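How to Spot Regression to the Mean in Your Weekly Reports

Last updated March 2020

A support team has a bad week. Average first-reply time goes up, a manager sends a stern email, and the next week the number comes down. The email gets the credit. In most cases the number would have come down anyway.

The effect is called regression to the mean. Any measurement that mixes a stable part with a random part will show it. Pick the most extreme readings from one period, measure the same units again, and the second set will on average sit closer to the middle. The steps below show how to check for it in a spreadsheet before you report that a change worked.

What you need

One metric, measured on the same units in two periods of equal length. Units can be stores, sales reps, landing pages or customers. The worked case uses 200 retail accounts at Haretton, with orders per account in each of two quarters. Fewer than 40 units will give you a noisy answer.

Step 1. Lay out the data

Put one unit on each row. Column A holds the unit name, column B the first period, column C the second. Delete rows that lack a value in either period, and write down how many you deleted. Accounts that closed between the periods are a separate problem and should be reported separately.

Step 2. Measure the correlation

In an empty cell, enter =CORREL(B2:B201,C2:C201). A result near 1 means the metric is mostly stable and regression will be small. A result near 0 means it is mostly noise, and extreme values in the first period tell you little about the second. The Haretton accounts gave 0.6.
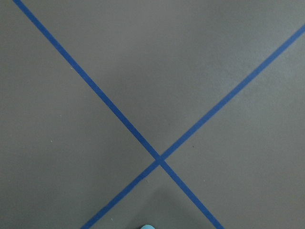 Two lines of blue tape crossing on a gray floor.

Step 3. Plot it

Make a scatter chart with column B on the horizontal axis and column C on the vertical. Add a linear trendline, then draw a second line at 45 degrees through the point where the two averages meet. With similar spread in both periods, the trendline will be the flatter of the two. The gap between them at any point is the regression you should expect there.

Step 4. Calculate the expected value

For a unit that scored x in the first period:

expected = mean of C + slope × (x − mean of B)

Get the slope with =SLOPE(C2:C201,B2:B201). At Haretton both means were 42 orders and the slope was 0.6. An account with 22 orders in the first quarter was therefore expected to reach 30 in the second, with no action taken by anyone.

Step 5. Compare with what happened

Subtract the expected value from the actual one. If the low accounts got a discount and averaged 31 orders against an expected 30, the discount explains at most one order per account. The raw comparison would have shown a gain of nine.

One caution: if the treated units are in the data used to fit the line, the line already contains part of the treatment effect. Fit it on untreated units when you can — or on two earlier quarters, before the program began.

Common mistakes

Choosing units by their first-period score and using that same score as the baseline. Take the baseline from a different period.

Reading a drop among top performers as complacency. The top reps regress too, for the same reason.

Treating the expected value as a forecast for one account. It is an average, and single accounts will scatter widely on both sides of it.

Thanks to Eldana Feyisa for checking the formulas.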